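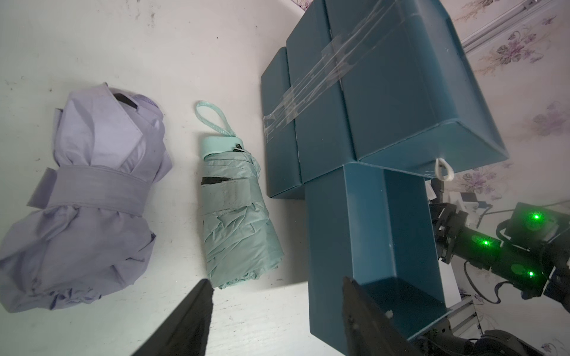
Ticket 1543
Subject: Color filter drops items after catalog import
Product: Garnimum catalog module
Status: Closed
Opened by: Elisa Dal Bello
Assigned to: Po-yen Wei

Elisa Dal Bello, October 10, 2019, 8:52
After the overnight import from Zutetti, the color filter in our shop returns fewer items than it should. Selecting "purple" under Home and Household gives 26 results. On the previous day the same filter gave 80. The missing items are still in the catalog and open normally by item number. Text search finds them too. Only the filter is affected. Clearing the browser cache made no difference, and a second workstation shows the same count.

Po-yen Wei, 9:20
Please send the import log and one item number that is missing from the filter. Also let me know if the items were edited by hand after the import.

Elisa Dal Bello, 9:41
Log attached. No manual edits. The item I checked has two entries in the color field, separated by a slash. Single-color items seem fine.

Po-yen Wei, 10:35
Reproduced on the test system with a copy of your file. The import finishes without errors, but the log has a block of these lines:

WARN attr.color: value not in list, stored as text
WARN attr.color: index entry skipped

The filter reads the index and ignores the stored text. An item with a skipped entry is therefore visible everywhere except in filtered lists. Did anything change in the export profile on the Zutetti side?

Arne Hagedorn, 11:08
Answering for Elisa. The profile was changed on our side yesterday. The separator for multiple values went from a semicolon to a slash because Promura, which reads the same file, rejected semicolons. I did not know Garnimum used that setting.

Po-yen Wei, 11:30
That explains it. Garnimum splits multiple values on the semicolon only. "Purple/green" is read as one unknown color.

Workaround until the fix:
1. Open Settings, Import, Field mapping.
2. Select the color field and set Separator to Custom.
3. Enter a slash with no spaces before or after it.
4. Save, then run Rebuild index with the option "attributes only".

Do not run the full rebuild during shop hours. It locks the price table for up to 40 minutes.

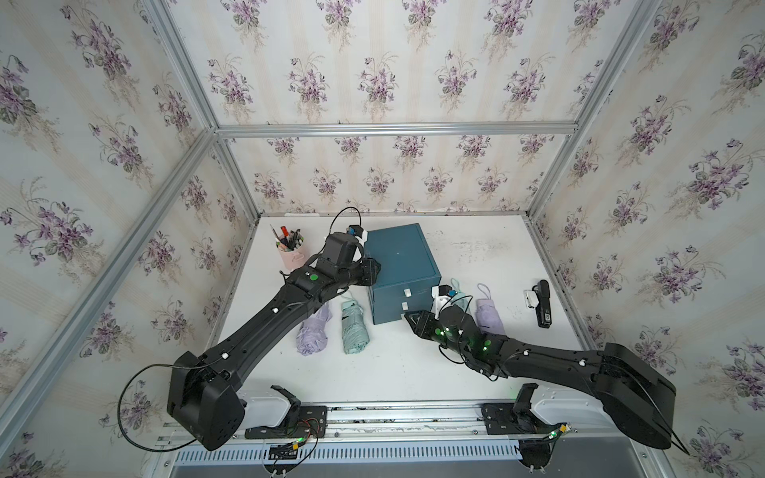
The index needs one entry per color, and the first entry also decides which swatch is shown in the list view. With the old separator the order in the file was kept. After the rebuild it is alphabetical, so the swatch can change. Patterned goods are the ones to check. A wallpaper with purple violets and green leaves on a cream and pale-striped ground will be found under purple, green and cream, but its swatch will be cream. If you want purple there, set Main color on the item itself.

Elisa Dal Bello, 13:15
Workaround applied, index rebuilt. The filter is back to 80 items. Swatches are wrong on most of the Baumgart patterns as you described. We will set Main color by hand.

Po-yen Wei, 13:22
Main color can be filled by import as well. Map it to a separate column and leave the column blank for plain items.

Arne Hagedorn, 14:50
Column added to the export profile. Test import ran with no warnings.

Po-yen Wei, 15:04
Change request filed to keep the file order during a rebuild. Closing this ticket. Reopen it if the skipped-entry warning comes back after the next overnight run.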